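Setting Up the Muli Two-Arm Kit: A Sunday Afternoon Walkthrough
By Tarek Sabbagh

I've had the Muli kit from Zarel on my bench since December and I still grin when both arms wake up. The printed guide skips a few things, so this is the order I'd follow if I were opening the boxes again tomorrow.

Before you start
Clear a floor space you can walk all the way around. You'll need hex keys, a small level, and a friend for the lifting part (thank you, Waltraud Widmer!). Leave the arms in their foam until the frame is done.

1. Build the frame
Lay the rails out flat and start every corner bolt by hand before tightening any of them. Check for square by measuring corner to corner both ways. If the two numbers differ, loosen everything, nudge it, and measure again — it's a ten-minute job now and a miserable one with the arms on.

2. Mount the arms
Bolt the mounting plates to the side rails first, then the arms to the plates. One arm per side, facing each other across the table. The plates slide, so finger-tight is fine until you've checked the reach.

3. Run the cables
Bring each bundle down its own side rail. Leave a loose loop at the shoulder and move the arm through its whole range by hand with the power off. If the loop pulls tight anywhere, give it more.

4. First power-up
Open Vimora, the control software, and bring up one arm at a time. Set the speed limit to 22 percent and leave it there for the first evening. Run the homing routine 4 times and watch that the arm settles in the same place each time.

5. Set out a first task
Start with picking up hand tools by their handles. I love this one, because bright grips are easy to follow by eye and the tools come in so many shapes. Keep them in clear bins toward the far side of the table, with plenty of bare wood in front for putting things down.
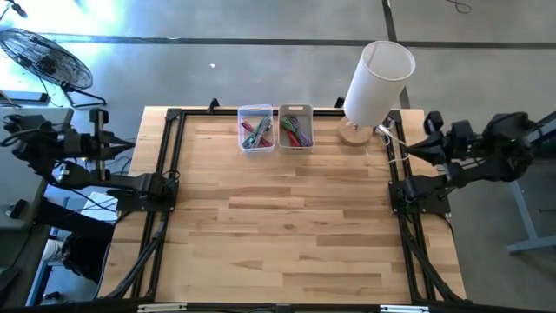 Can you run the kit with only one arm connected?
Vimora treats each arm as a separate device, so one works fine by itself, though the two-arm lessons stay grayed out until the second is plugged in.

6. Record and replay
Save short runs at first. I got much better replays once I slowed down near the grasp and stopped rushing the release. The Umo add-on pack has extra fingertips, and I'd wait on those until you know what the standard ones can't hold.

Recheck the plate bolts after your first 100 runs. Mine had crept a little on the left side, and a quarter turn fixed it.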